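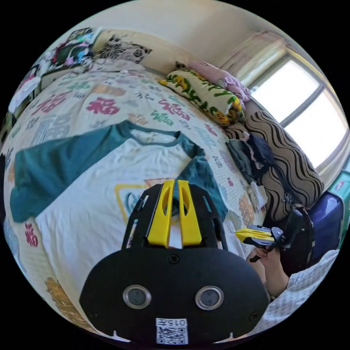
Can Machines Do the Laundry Yet? Folding as a Test Case

Godfrey Mushi
Project report, Oct 24, 2023

1. Background

Washing machines took over most of the work of laundry long ago, but the folding is still done by hand in almost every home. For this project I looked at whether a two-fingered gripper can handle ordinary clothes, and what gets in the way. I worked on a bed because that is where my family folds. A bed is soft, it is never quite flat, and a patterned bedspread makes the edge of a shirt harder for software to pick out.

2. Method

The Felmont set holds 1,588 short recordings of people folding clothes using hand-held grippers. I watched 764 of them in July and sorted the failures by cause. I also tried 14 garments myself, working with a partner so that we had one gripper each.

3. What we found

T-shirts with sleeves in a different colour from the body were the easiest to plan for, as the seams gave us a clear line to fold along. Plain white fabric was the hardest. Once it was crumpled we could not tell a hem from a crease, and the fingers often picked up two layers when we wanted one. 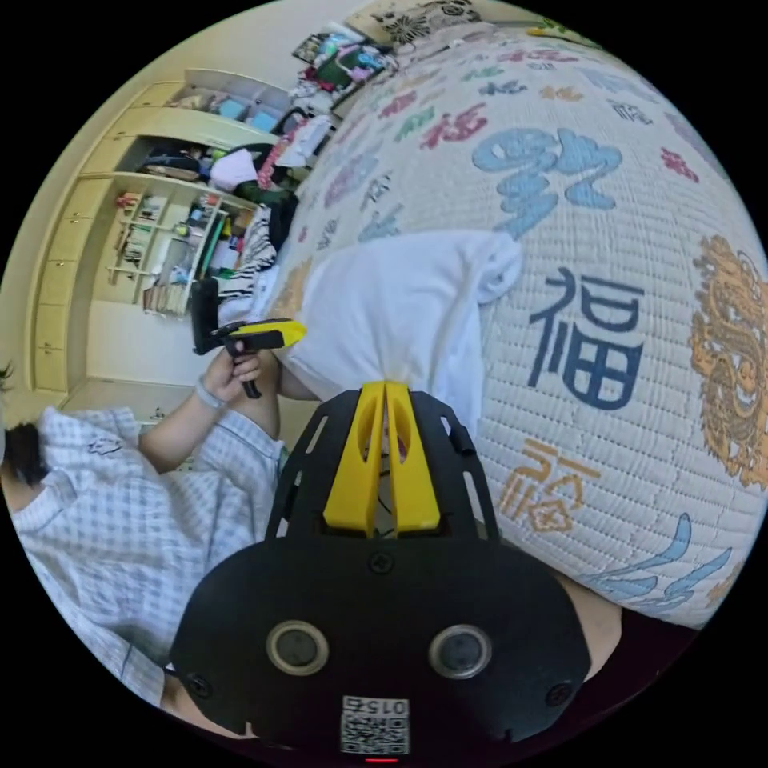 Pressing down before closing the fingers helped with thin cotton, but it also caught the bedspread more often. We got better results when one person held a corner still and the other did the pulling. A machine would need two arms that work together to do the same thing.

Speed was the other problem. My mother folded a T-shirt in a few seconds, and our best try with the grippers took much longer.

4. Answer to the question

Not yet for a mixed basket. Flat, simple items such as tea towels look possible. I would like to repeat the trials on a plain table and compare the results.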